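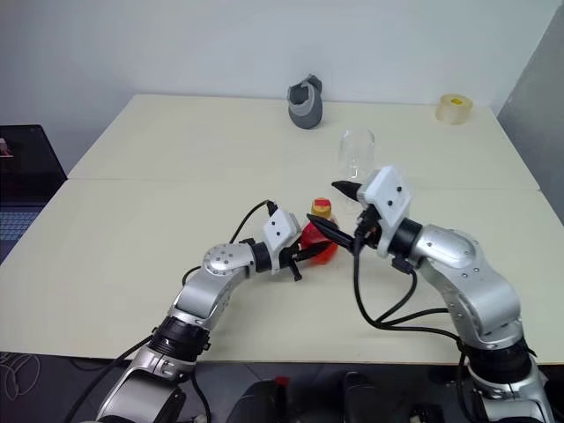
# Getting a Stuck Cap Off a Little Bottle (and Keeping It From Sticking Again)

I have a drawer in my kitchen that is nothing but small bottles. Food coloring, vanilla, the fancy bitters somebody brought to a party in April, a few glues that really shouldn't live in a kitchen at all. And every single one of them has glued itself shut at some point! So I've gotten pretty good at this, and my friend Sioned Wogan asked me to write it down so I'd stop explaining it over the phone while she had syrup on her hands.

This is for small screw-cap bottles, glass or plastic. Pump tops and corks are a different headache. If your bottle has a child-resistant cap, check the push-down or squeeze directions first, because I have wrestled with one of those for a good long while before reading the lid.

## What you'll need

- A rubber band, the wide kind that comes on broccoli
- A dry dish towel
- A mug of warm tap water
- A cotton swab
- A bit of dish soap

## Step 1: Dry everything

Wipe the bottle, wipe the cap, wipe your hands. Put the bottle on a table you can lean over comfortably, with nothing else crowding it. I used to do this standing at the sink with wet fingers and I have the stained grout to show for it.

## Step 2: Get a proper hold

Small bottles are hard because there's so little to grab. Hold the body low down with one hand and keep it upright. Wrap the rubber band around the cap a couple of times, then take the cap with your fingertips (thumb on one side, two fingers on the other) and turn it counterclockwise. Slow, steady pressure works a lot better than a big yank.

If it's a squeezy plastic bottle, go easy with the bottom hand. You want to stop it from spinning, and that's all. Squeeze hard and the minute that cap lets go you'll have red food coloring up to your elbow. Ask me how the ceiling got involved.

## Step 3: Warm the cap

Still stuck? Turn the bottle over and stand just the cap in the mug of warm water for 2 minutes. Keep hold of it the whole time so it doesn't tip. Then dry it off, put the band back on, and try again. Dried sugar and dried food coloring both soften up nicely this way.

Skip this step for superglue, nail polish, or anything with a flammable warning on the label. For those, stick with the rubber band and some patience, or follow whatever the label says.

## Step 4: Loosen the crust

For food bottles, dip the cotton swab in warm water and run it along the seam where the cap meets the neck. Go all the way around, wait a bit, and go around again. You'll see color coming off on the swab, and that's the stuff that was holding everything together. Octavian Dobre, who bakes way more than I do, likes to lay a damp paper towel over the seam and go fold laundry for 20 minutes. It's slower but I've stolen the idea for really old bottles.

Please don't pry with a knife. I chipped the neck of a nice glass bottle that way and had to throw out everything in it.

## Step 5: Clean the threads

Once it's open, set the bottle somewhere it can't get knocked over and wash the cap by itself in soapy water. Use the swab to get into the grooves. Rinse it well and let it dry completely. Wipe the threads on the bottle neck too, working outward so the crumbs don't fall in.

## Step 6: Close it like a normal person

Finger-tight is plenty! I was cranking mine down as hard as I could, which just made more work for me the next time. Set the cap on straight, turn it backward until you feel the threads drop into place, then turn it forward until it stops.

## A couple of extras

Store them standing up. I line mine up in an old loaf pan, and the drips stay in there instead of all over the drawer.

Wipe the neck every time you use one, even when you've got frosting going and three kids asking if they can lick the spoon. I remember to do it more than half the time now, and the vanilla hasn't stuck since.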